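From: Mahtab Ghorbani
To: Dredetti student robotics list
Subject: Re: cloth folding, number of recordings

Taşdemir wrote:
> We have 387 recordings with towels and 291 with the
> blue cloth. Do we need more before August? Also,
> which pinch should the new members use?

Hello all,

I would like to have more of the blue cloth, please, and on a bed also, not only on the table. The table is too easy for the cloth, it has little space to slide.

For the pinch, take a narrow fold between the two finger tips. If you take too much, the cloth makes a ball and the second fold is difficult.
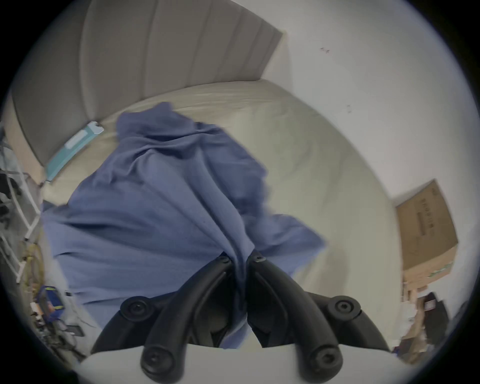 Narrow fold at the finger tips, blue cloth on the bed.

Please check the screws near the tips before you start. Mikden found 2 of them not tight on our spare gripper, and I had to throw away one evening of work.

I put the new names of the folders in the shared sheet. If something is not clear there, write to the list and I will correct it.

Best regards,
Mahtab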